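Stock day, December

Up before six. Kettle, radio, then straight to the bench, where I had left the dye notes open from last night. The second coat of green took better than the first. I had thinned it too far on the first pass and the end grain drank most of it. Ratio adjusted and written on the lid of the jar this time.

Sanding was the bulk of the morning. I am still on the old sequence: coarse on the saw marks, medium on the faces, fine on the edges only. Anything finer on the faces closes the grain and the dye sits on top. Marcela thinks I should spray. I priced a small compressor from Multent at 867, and that is the end of spraying until spring.

Ivars came by at eleven with the offcuts from Sarnlow. More than 80 pieces, most of them usable, a few with knots right through. He wanted to know why I keep the streaky blocks. I told him children do not grade lumber. He took a coffee and left his gloves behind again.

Afternoon on the baskets. The Zestova sets go out with one basket each and I have changed my mind about the size twice. The oblong one is stable and the rim is thick enough to lift by. It stacks badly because the sides slope in at a shallow angle and the braid catches on the one above. Eglė has asked for a price at 199 units, baskets included, and I have not answered her. If they will not nest, the freight has to be worked out again from the start.

Colors for the small set are settled: red, blue, green. Yellow is dropped. It showed every fingerprint and needed three coats. The red is a little patchy, which I can live with. The blue came out brighter than the sample card and I prefer it to the card.

Still to do: ease the corners on the remaining green stock, find the other clamp, write to Eglė, order more dye, return the gloves.

Bench cleared by five. Swept twice. Soup.

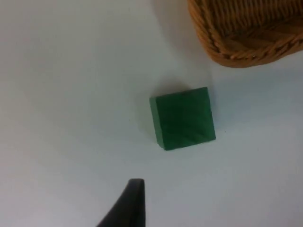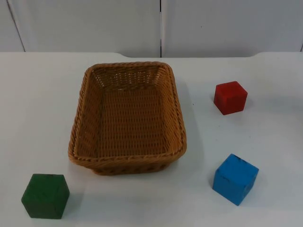 Posted by Čestmír Procházka in Workshop Diary

Later, past nine. Wrote to Eglė after all and gave her two prices, one with baskets and one without. Asked Aivar whether his weaver can make the same oblong with straighter sides. He says yes, at a longer lead time, and will send the dimensions tomorrow. Gloves are on the hook by the door.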